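Ustdale textile drop-off promises a lot, explains little

Sep 28, 2020

Ustdale residents will get two new drop-off points for old clothes in November, under a plan the town says will keep shirts, sheets and towels out of the trash. The bins will be run by Lokilia, a clothing collection company based in Skitstead, and the town says they will cost taxpayers nothing.

That last part deserves a closer look. The agreement posted on the town website runs to 32 pages, and very few of them deal with where the clothes end up. Lokilia says that "wearable" items will be resold and that the rest will be "responsibly processed." The agreement does not define either term.

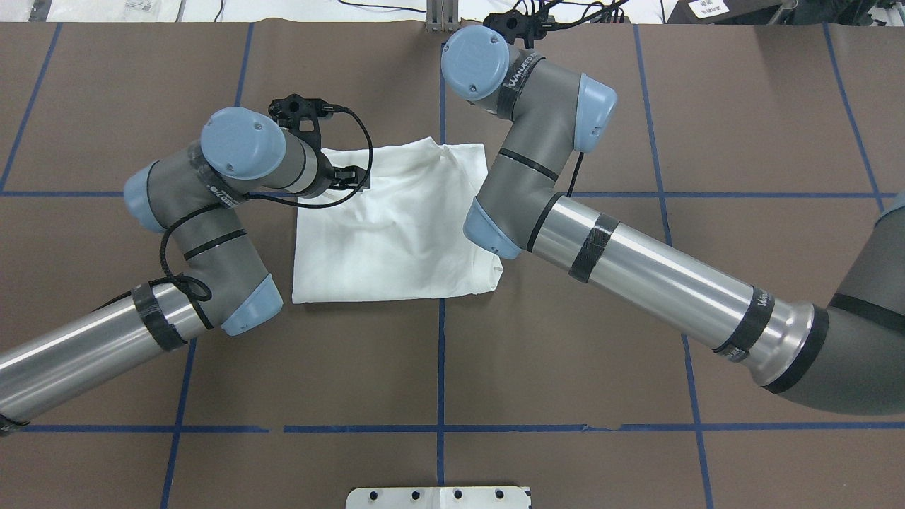 The company does say it wants clothes clean, dry and folded. Shoes and belts are not accepted, and neither are pillows. Anything with a stain or a hole is supposed to go in a separate bag marked "rags," although the notice mailed to homes last week leaves that out.

Neighboring Caron signed a similar deal two years ago. Its own report says the bins there take in nearly 300 pounds of clothing a week, a number the town likes to repeat. The same report gives no figure for how much was resold and how much went to the landfill anyway. Asked about this, the Caron public works office said it relies on the company for that information and had not requested it.
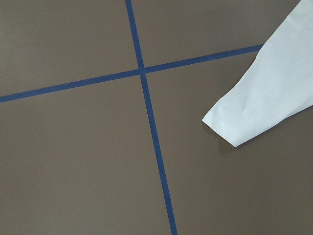 Ustdale's plan has the same gap. Lokilia must report the weight it collects every three months. It does not have to report what it sells, what it ships out of state or what it throws away. Weight is easy to measure, and it makes a good headline, but a truck full of old T-shirts weighs the same whether it is headed for a store or a dump.

There is also the matter of money. The town gives up the parking spaces and the company keeps whatever it earns from sales. Thrift stores in the area, which pay rent and depend on the better donations, were not asked for comment before the vote. One store on Mill Street said it learned about the bins from the mailed notice.

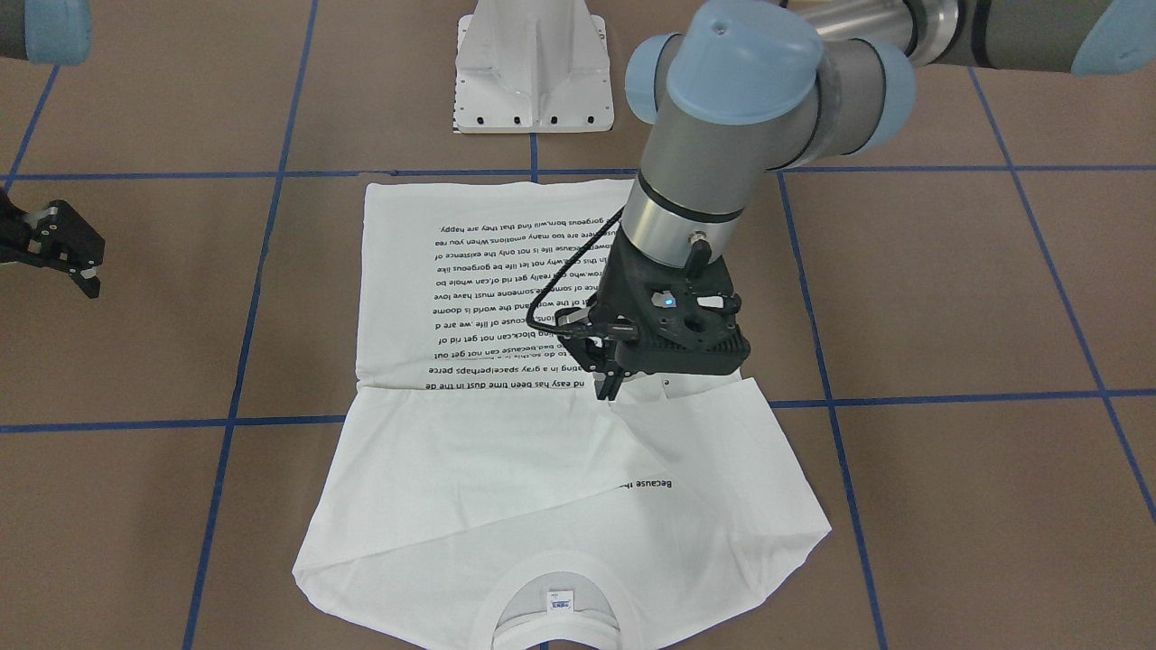

What residents should know

The bins will stand behind the library and at the east end of the rail station lot. They will be open day and night. The town has not said who will clean up bags left on the ground, a common complaint in Caron – the agreement says only that the site will be kept "in good order."

People with clothes in good shape still have other choices. The school clothing closet takes plain shirts in all sizes, long sleeves especially as the weather turns, and it hands them straight to families.

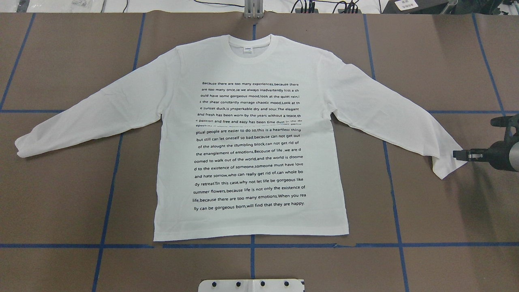 The agreement lasts two years and renews on its own unless the town objects in writing. A request for the company's sales and disposal records from its other sites was sent to Lokilia on Friday. The company said it would respond "in due course."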